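Room 105 kitchenette / food table check, 6 Jan 2020
Checked by: K. Sison

Table top - wiped at start, OK. No chips.
Floor - OK. Mat curling at one corner, tape it or bin it.
Fridge - logged, OK. 2 tubs with no name or date, tossed. Pls label!!
Outlet by sink - cover plate loose. FAIL. Ticket 481 sent to Ayman Morsy.
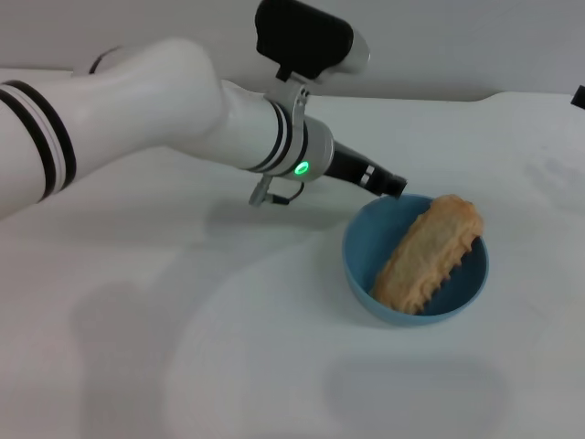
Item 6, pastry in blue bowl on table.

Comment: bowl is shallow, one end of the pastry is up over the rim. Use a deeper bowl or a plate next time. Food left out needs a cover adn a time written on it.

Hand soap - low, refill.
Recheck outlet before April. Rest is pass.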